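How do I sort out a big clump of keyrings and old keys?

Home Organizing > Entryway and Small Stuff

Jucélia Cavalcanti
11 Jul 2023

OK so my mother-in-law moved in with us in April and brought her keys. All of them. Add ours, plus the ones that came with the house when we bought it, and we now have this lump of keyrings all hooked through each other that lives in a bowl by the front door and gets bigger every month. My husband grabs the whole lump when he goes out to the shed, which drives me nuts.

I know some of them are still good (front door, back door, shed, the Pacheco padlock on the side gate) and I'm pretty sure a lot of them open nothing at all. What I don't know is where to start. Do I take everything apart first or test the keys while they're still on the rings? And how do you label them without writing your address on a key for the whole world to find? We're at number 76 on a very long street and I'd like to keep that to myself!

Also my fingernails are done with split rings. If there's a trick for opening those, please share it.

Tainá Magalhães

I did this last winter after my aunt's place was cleared out, so I feel your pain. Mine was over 4 pounds of metal in a cookie tin. Yours sounds friendlier than that.

Start with the rings and forget the keys for a minute. Put the lump on a table with good light, spread it out as flat as it will go, and look for the ring that everything else is hooked onto. There's usually one, and it's usually the biggest. Unhook that one and the rest comes away in smaller bunches. If you start pulling on whatever is on top you'll just spin the same keys in circles, which I did for most of an evening with the TV on.

Leave each small bunch together for now, even if it looks like nonsense. Whoever put those keys on one ring had a reason, and if you recognize one of them you can often guess the others. I had a bunch I was about to toss, and then I spotted my aunt's mailbox key on it. The one next to it was for her storage unit.

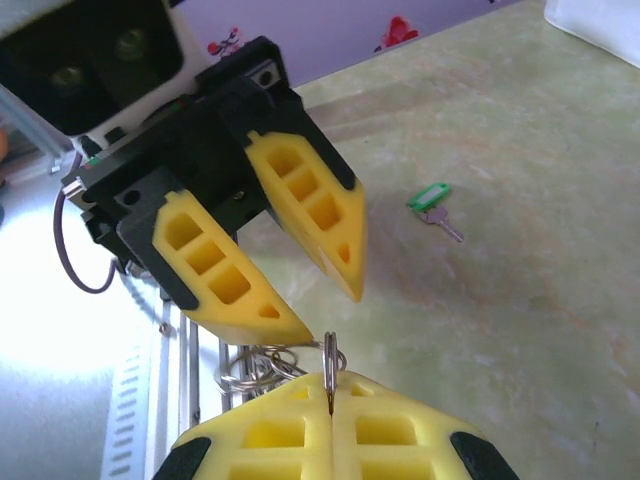
Once the bunches are apart, go test them, one bunch at a time. Walk it around the house and try every door, then the gate, then the shed. If a key goes in but won't turn, don't force it - wiggle it out and move on. I snapped one in my back door and the locksmith bill was not cute. When a key works, put a bit of masking tape on it right there at the lock and write on it. You will not remember by the time you get back to the table, trust me.

Ask your mother-in-law about hers before you test anything, though. Just sit down together with a cup of coffee and go through them. Mine (my mom, I mean) knew every single key by touch and had stories about half of them.

For labels I use colored key caps, the rubbery kind. Blue is front, green is back, and so on, and the list of what's what is taped inside a kitchen cabinet. No words on the keys, no house number, so if you drop them at the store they don't tell anyone a thing. I bought a pack of 16 from Vindon and they've held up fine, except the orange one, which split after a few weeks.

Daiane Honorato

staple remover!! the little one with jaws. stick one tooth in the split of the ring, squeeze, and slide the key on. saved my nails. doesn't work on the really thick rings but for those I use the edge of a coin

Dalva Pimentel

Agree with most of what Tainá said but I wouldn't bother with caps. You already have a bowl, and the bowl is your problem. Get a row of hooks. We have a Berley rack with 4 hooks and each hook has one job: house, car, shed and gate, neighbor's spare. If it doesn't belong on a hook it doesn't live by the door.

The keys that don't fit anything go in an envelope with the month written on it, and the envelope goes in a drawer. I kept mine for a year before I took them to the scrap metal bin. I did go back in there once, for the key to a filing cabinet, so I was glad I waited.

And put the shed key on something big and ugly. Then your husband can find it without taking the whole lump for a walk.

Jucélia Cavalcanti

Thank you all! Found the staple remover, it works great on the thin ones. My mother-in-law says one of the mystery keys is for a suitcase she gave away, and she would like to keep it anyway. Fine by me. Going to look at hooks this week, and I'll try the cap idea for the front and back door, because those two look exactly alike.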